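Subject: Re: [fringe-goers] Is the Jurnach worth the drive this year?
Date: 18th September

On the list last night, someone wrote:

> I've only ever done the big summer festivals and I'm on the fence
> about the Jurnach. The program looks thin compared with last year
> and half the shows don't have a description longer than a line.
> I can get away for two days at most. Is there enough to fill them?
> Also, is the Berrada still the one with the terrible seats? My back
> can't do two hours on a church pew again.

Yes! Go! I got back yesterday after a long stretch of it and I'm still going over bits of it in my head while I do the dishes. It is smaller this year, you're right, 28 shows and a few of those are one-night things that have already gone. But two days is plenty, and with a shorter program you stop running between buildings with a sandwich in your hand and get to sit around afterward and argue about what you saw.

To take the seats first: the Berrada has new ones. Well, new to the Berrada. They're padded, they have backs, and the rows are staggered so you can see over the person in front (I'm five foot two, this matters to me). The pews are gone from the main room and there's just one left in the lobby, where people pile their coats. It's still warm in there by the second half, so dress in layers.

I saw seven shows and I'd happily see five of them again. I won't go through them all, but these are the ones I'd build your two days on.

Usance. This is the one everybody was talking about in line, and for once I think the line had it right. It's a two-hander about a brother and sister who run a small loan office, and the whole thing takes place in the hour before they open on the day they have to tell their regulars it's closing. I know how that sounds. I went in expecting a lot of sighing at a filing cabinet. But it is so funny, and so fast, and then there's a stretch in the middle where the sister reads names out of a ledger and the room went completely quiet. The brother has less to do on paper and gets a huge amount out of it — watch what he does with his hands whenever she's talking. It runs 70 minutes with no break. If I have a complaint it's the very last scene, which tells us a couple of things we had already worked out. Book ahead for this one.

Clorik. A solo clown piece, nearly wordless, at the Jurnach's smaller room upstairs. Clorik is the name of the town he's supposed to be from, and also a noise he makes, and also by the end the name of a sort of national anthem that we were all singing. I laughed so hard I had to take my glasses off. There is audience involvement, so if you hate that, sit anywhere but the aisle. He was very kind with the people he picked, and a man behind me who had his arms folded for the first ten minutes ended up conducting. The room only holds 20 and they don't take bookings for it, you just turn up and wait on the stairs. Get there half an hour early.

The late-night new writing slot at the Berrada. Short pieces, different every night, scripts in hand, pay what you like at the door. Hit and miss by design. The night I went there was one about a choir rehearsal with only the altos present that I would pay full price for if somebody made it longer. There was also one I didn't understand at all! I had a lovely time anyway.

The thin program notes you mention are partly the festival's fault and partly the companies'. A few of them were still writing in March, when the copy was due, so they sent in a line and hoped. I wouldn't judge any show by its blurb this year. Usance had eleven words and none of them told you anything. Ask people at the bar instead — everybody wants to tell you what they've just seen, and I got two of my best picks that way.

A few practical things, which I've also put on my festival page for anyone who wants them in one spot. I'm pasting that part below so you don't have to go looking.

Getting there
Take the bus from the station if you can. The stop is right across from the Jurnach and the driver calls it out. If you're driving, the lot behind the Berrada fills up by late afternoon, and the side streets are permit only until evening.

Tickets
Both box offices sell for both buildings. The day pass pays for itself on your third show, and you can add the late slot to it for nothing. Returns for sold-out shows go on sale in person fifteen minutes before the start, and I got into Usance that way, so don't give up if it says full.

Food and drink
The Jurnach café does soup and very good cheese toast until the evening shows go in. There's a water tap in the lobby for refilling bottles, and you can take water into either room. Anything hot has to stay outside.
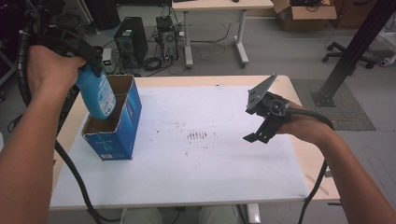
Where to sit
In the Jurnach's main room go for the left side, about halfway back. The right side loses a bit of the stage behind the lighting stand. Upstairs it's all close, so pick whichever seat you can get out of easily. At the Berrada the third row is perfect, and it's next to the door if you need air.

If you only have one evening
Do Usance first, eat something, then the late slot. You'll miss Clorik, and I'm sorry about that, but there isn't a way to make the times work. I tried it on paper every way I could think of.

End of paste. One more thing for the person asking about two days: do Clorik on your first afternoon, before you're tired, and keep the second afternoon open for whatever the bar has been raving about. And if anybody else on here saw the puppet show in the Jurnach basement, please write in! I missed it, the two people I asked gave me opposite opinions, and I'd love to know whether to catch it if it tours.

I'm going back for the closing weekend and will be the one in the yellow raincoat at the foot of the Clorik stairs. Come say hello.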